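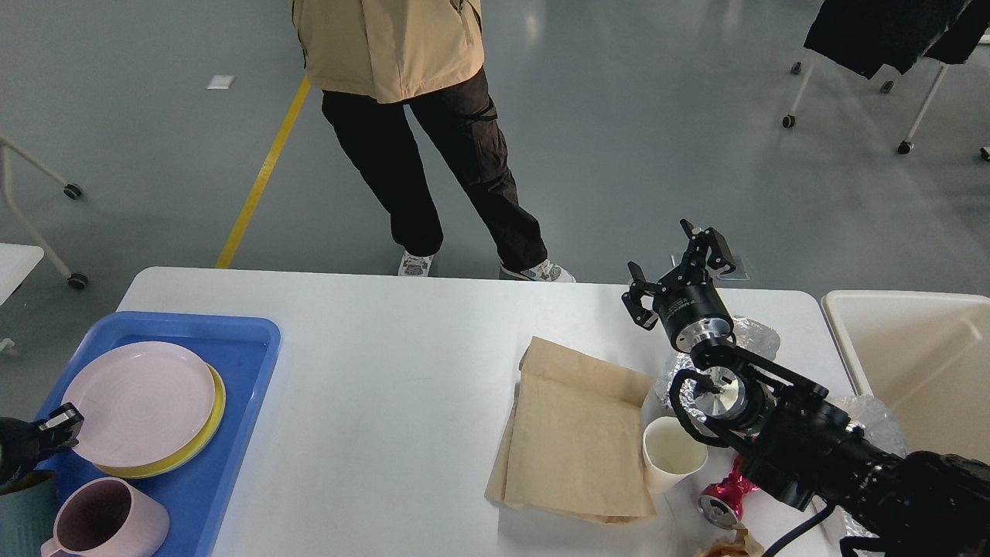 Two-arm table cell during a sorting run: tray on the left, open bin at the right end of the table.

Section 9. Setting Up the Table-Clearing Run

Once the arms are mounted and homed, you get to the fun part! This section takes you from a bare table to a first full run on the Tunditier cell. Take your time with the layout. A good one makes everything after it easier.

Before you start
Both arms should be parked and both grippers open. If the left gripper still shows a fault from the last session, clear it first (see Section 2).

1. Wipe the table and let it dry. Crumbs and sticky spots shift light items such as foil.

2. Set the tray on the left side of the table, square to the edge. Dishes go here. Stack plates flat, larger items toward the back on your first try.

3. Stand the bin at the right end of the table with its open top clear of the arm. Everything that counts as trash ends up in it.

4. Spread the trash items across the middle and right: paper bag, paper cup, crumpled foil. Leave a finger's width between them for now. Once the cell is running well, let them touch or overlap – it's a great test, and the Triltik planner handles it better than you might expect.

5. Check the cables. Move each arm by hand through its full reach and watch that the cable follows without snagging on the table edge or the bin.

6. On the control screen, choose Layout, then Capture. Wait for the green check before you touch anything on the table.

7. Choose Run 11 (slow, mixed items). The right arm moves first, the left arm joins when the right one is clear.

CAUTION: Keep hands off the table while either arm is powered. Anyone walking past the far side stays behind the table edge. Press the stop button before you reach in, even for a dropped scrap of paper.

Note: Thin foil can fold around a fingertip and stay there. If the gripper closes and reports "445 – no release," stop the run, open the gripper from the screen and pull the foil off by hand.

Note: Paper cups crush easily. Set grip force to Low and raise it one step at a time.

After the run
Park both arms, empty the bin and save the layout under a name you'll recognize. Now try it again with the cup lying on its side. Watching the wrist come around for that pick is a treat!

Section revised 7/5/26, Bo-ram Tak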